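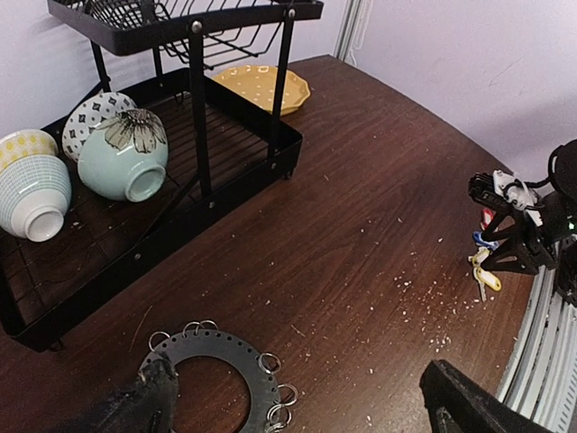 Last updated: April

The Bielecka pottery opens its doors to the public on one Friday each spring, and this year I went with Isla Goodwin, who used to sell their seconds from a stall in Zaladmont. The bus from the station takes 20 minutes and stops outside the gate. Entry is free, but you have to put your name down for the workshop tour, which is limited to groups of ten or so and starts on the hour.

We were given the eleven o'clock tour. It was led by Nizar Najjar, who runs the decorating room and has worked on the site since it was still called Braltau. The old name is on the kiln doors and on the key to the ladies' toilet.

The first stop was the clay store, a cold brick building with a drain down the middle. The pottery buys its clay in ready mixed and has done for years. From there we went through to the forming shop, where plates and bowls are pressed on two machines and the rims are finished by hand with a damp sponge. Scalloped rims take longer than plain ones and more of them are thrown back at this stage. We watched one woman trim and turn a batch of small bowls, and she did not look up once.

The kilns were off for the day, so we could stand at the open door of the larger one. A full load is 634 pieces if they are all cereal bowls, fewer if there are plates. Nizar explained how the foot ring on the base of each bowl is wiped clean of glaze before firing so that it does not stick to the shelf. A visitor asked whether the bare ring stains in use. He said it can do, with tea especially, and that a paste of bicarbonate usually shifts it.

The decorating room was the best part of the tour and I would have stayed longer. There are 70 patterns in the books, of which 5 are in production at any one time. Small dots are put on with the end of a stick. Grids and diamonds are printed. The large flowers are painted freehand, so the petals vary a good deal from one bowl to the next. The older painters can tell whose flower is whose.

After the tour there was soup in the kitchen behind the office, served in the pottery's own bowls. None of them matched. They were all seconds or trial pieces, and you took whichever came to hand. The bread was from a bakery in Sevetard and was very good, with a hard crust that went everywhere when it was cut. Washing-up is left to the visitors, by long custom, and the bowls go upside down or on their sides in a two-tier metal rack on the table. Isla turned several over to look at the bases. She was hoping for an old Braltau stamp – the oval one – but did not find it.

The shop is in the former packing shed. Firsts are along the wall and seconds are on the trestles by the door, priced by size whatever the pattern. I bought two side plates and a jug. It gets crowded after lunch, so go in before the soup if you want a choice of colours. They wrap everything in newspaper, and it is worth bringing a strong bag. Card payments were not working when we were there. The last bus back leaves at ten past four from the far side of the road.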